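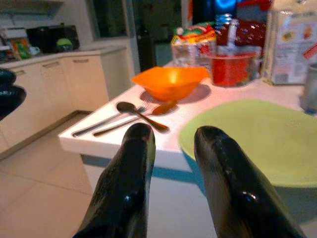
**Notes for the budget talk, version of 07/01/2020**

Slide 1. Good morning, and thank you for the invitation. I will speak slowly and I hope you will stop me when something is not clear.

My subject is what we should buy for the kitchen work, and in which order. (Wait here, let people look at the slide.) Point at the fork and the spoon, they lie almost side by side. Then at the big green bowl. A thin thing and a wide thing on the same counter, and we ask one gripper to manage both.

Slide 2. The offers

- Muvent: arm and gripper in one price. Training is not included, I asked them two times.
- Odance: the arm is cheaper, but the fingers are sold apart.
- Say clearly that I have no shares in any of them!

Slide 3. The money

We have 52 thousand for the year. The arm takes 40 of it. What remains must pay for spare fingers, the wrist camera, insurance and the repair contract. In my first plan I forgot the repair contract completely, and I would like you to learn from this.

Slide 4. Spare parts

Order 2 sets of fingers from the beginning. Delivery is slow and a stopped arm costs the same as a working one. Xenos keeps parts in stock, Prurnano makes them on order only.

Slide 5. Calendar

Decision today if possible. Order signed before the end of the month, installation in June. The electrician must come before the arm, please do not change this order.

Questions. If they ask about renting: the figures are on the last sheet, I did not have time to make a slide of it.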